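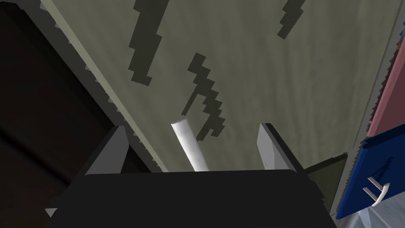 Okari Bench 4 – Simulated Pick-and-Place Kit

Product page, software and scene packs
Sold by Histstead

Okari Bench 4 is a simulator for people who would like to ruin a gripper without paying for one. You get a two-finger gripper, a room to put it in, a box of small objects, and the tools to run the same grasp over and over until it works or you go home. It runs on an ordinary desktop. A nicer desktop will be happier about it.

This is the fourth version. If you own the third, most of your scripts will still run, and the ones that don't will tell you so in the log, at length.

What you get

The base kit comes with 270 objects and two scene packs, Sun and Moltemero.

Sun is the plain one: a bench, a wall, even light from one side. Start there. Everything works in Sun, which has led a number of customers to believe their controller was finished.

Moltemero is the furnished one. It has cabinets, drawers, pull handles, colored fronts, table edges to fall off and a fair number of dark places for small objects to roll into. If your grasp planner has a weakness, Moltemero will find it, usually with something thin and cylindrical.

The objects are mostly small and mostly dull. Rods, blocks, caps, cups, pegs, a few things with handles. We took out the teapot. People kept using it in slides and never in tests.

The view from the wrist

The gripper camera sits just above and behind the fingers, so your code sees what a wrist camera would see, including a wide black slab of gripper body taking up the bottom of the picture. We were asked for an option to hide it. There is one now, under View, and we would rather you left it alone – your real gripper won't turn transparent either.

Lower ends of objects do vanish behind the body on approach. Plan for it. A rod that is centered between two open fingers still has a part you can't see, and that part still collides with things.

A word about the shadows

They are blocky. Default shadow quality is set low, and at close range the edges come out as little staircases, on the table and along borders too. This is the price of speed: on our own test machine the default setting gets through 1000 grasp attempts before the coffee is ready, and the high setting doesn't. If your vision model is going to learn from these pictures, turn shadows up, or at least vary them between runs. Otherwise it may come to believe that darkness has corners.

The setting is per scene and is saved with the scene. Yes, this means changing it in Sun does nothing in Moltemero. We have had the mail.

Contact and friction

Finger contact has been rebuilt for this version. Thin objects no longer shoot off across the room when pinched near the tip, a behavior some of you had grown fond of. Friction can be set per finger and per object. The starting values are sensible for smooth, hard things and optimistic for everything else.

Recording keeps finger width, contact force, object pose and camera view for each step. A single project holds up to 2000 recorded attempts; after that it asks you to start a new one, politely the first time.

What you don't get

No walking robots. No cloth, no water, no rope. No arm planner either, though the kit will accept commands from yours. Objects you import yourself need a closed mesh, and if yours has a hole in it the importer will find the hole and say nothing more helpful than that.

Licenses and support

One license covers one machine. Lab licenses cover a room, and we trust you about the size of the room. Support is by email and is answered by the people who wrote the contact code, so please attach the log and be kind.

An extra scene pack is due in May. It has more drawers.

Page last updated March 24, 2019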